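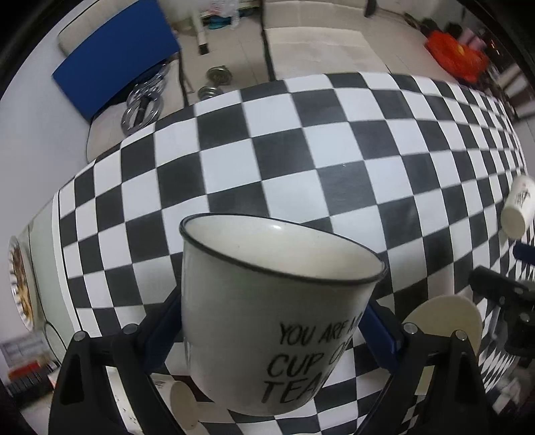 Department of Mechanical Engineering, Horwood College — Second-Year Project Reports

Report on a visit to the Diekmann Lab open day

Our project group went to the Diekmann Lab open day in August to see hand-held grippers used at close range. We are building a small two-finger gripper of our own, named Dutum after a spelling mistake on our parts order that we were too proud to fix. It had at that point successfully held a sponge.

We arrived at 11 and were given a sticker, a safety talk and a seat behind a very tall family. The demonstration we had come for was on grasping tableware. We had expected something heavier. What we got was a white mug printed with YOU ARE MY CUP OF TEA, which is more than anyone has ever said to our gripper.

The tool is carried by a person, so all the decisions about where to go and when to squeeze are human ones. Two black fingers close from either side, and the mug sits between a pair of blue pads. Our own fingers are bare plastic, sanded in a hurry. We wrote "PADS" in the notebook and underlined it twice.

We asked the demonstrator how many recorded grasps the lab had collected that summer. The answer was 1,442, delivered in the tone of a person who had done most of them. We have done about 40 and were already complaining.

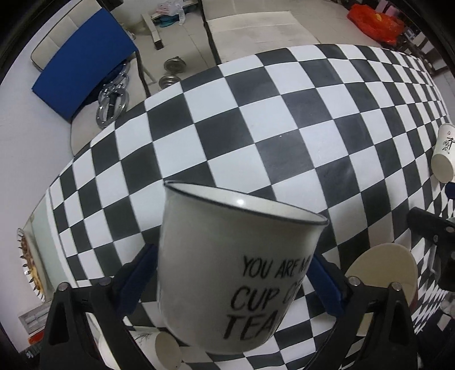 Figure 2. Mug held between the two padded fingers, over the checkerboard mat.

What we took from the demonstration

Tilt matters more than we had allowed for. Our test plan assumed that every cup would be presented upright, like a cup in a catalog. We have added tilted starts to the plan, and some where the cup is lying on its side, and our schedule has suffered accordingly.

The second point is clutter. Our bench at Horwood is cleared before each test, and it flatters the gripper. The mat had coasters on it as well as the mug. We will leave things out from now on — a change the tidier half of the group is still resisting.

We also tried the Allura trainer in the next room, a practice handle with a squeeze trigger. Each of us got 8 tries at picking up an egg cup. The results are in the appendix and we would ask the reader not to dwell on them.

Work remaining

New pads are being cut from silicone sheet and should be fitted before the next review. The sponge has been retired. Dutum will move on to mugs, starting with the chipped one from the department kitchen.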